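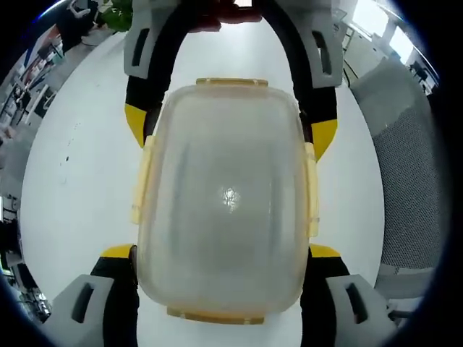 A box with four locking clips, one on each side.

Kitchen > Fermenting > Rice and Grains

How to Keep a Rice Bran Pickling Bed Alive in Summer

Last updated: August

A rice bran bed (nukadoko) is easy in winter and difficult in summer. When the kitchen is warm, the bed becomes sour very fast, and after a few days of forgetting it you can get a smell like nail polish. I have kept mine for 3 years in a small apartment without air conditioning, and I want to explain my summer routine.

What you need

- a bed which is already working (for starting a new one, please read my other page)
- fresh rice bran, I buy the Narnico one
- fine sea salt
- dry mustard powder
- a box with a lid, food safe, big enough to put your whole hand inside

Step 1. Take out the old vegetables

Remove every piece, also the small ends of cucumber which hide in the corners. Old pieces become soft and make the bed watery. Taste a little of the bran. It should be salty first and sour after.

Step 2. Remove the extra water

Cucumber and eggplant give a lot of water in the warm months. Make a hole in the middle with your fist, wait one hour, and take out the liquid with a spoon or folded paper towel. Do not take all of it. The bed should feel like wet sand, and when you squeeze it, a drop comes between the fingers.

Step 3. Feed it

Add 50 grams of fresh bran and one teaspoon of salt. If the taste is already too sour, add also one tablespoon of mustard powder. Mix well. After feeding, let the bed rest one day before you put new vegetables.

Step 4. Turn it from the bottom

In hot weather I turn the bed at seven in the morning and again before sleeping. Bring the bottom to the top and the top to the bottom, then press the surface flat and clean the walls of the box with a dry cloth. Bran left on the walls is where the mold begins.

Step 5. Use the refrigerator when you need it

If your kitchen goes over 31 degrees Celsius, move the bed to the refrigerator during the day. Vegetables will need more time there, two days for cucumber in my case. If you travel, cover the surface with a thin layer of salt and keep it cold. Remove this salt when you come back - I forgot once, and the radish was impossible to eat.

If something looks wrong

A thin white layer is usually yeast. When it is very thin you can mix it in, but I prefer to take it off. Black, green or pink spots are a different matter, and I would throw away the whole bed and start again.

Comments

Abhishek Tomar
Does the mustard make it spicy? My kids will not eat anything hot.

Reply from author
Only a little on the first day, then it goes away.

Tiêu
Mine smelled of paint on Thursday. I turned it twice a day like you wrote and now it is much better, thank you!

pickle_aunt
Can I use toasted bran?

Reply from author
Yes, I do it often. Let it cool completely first.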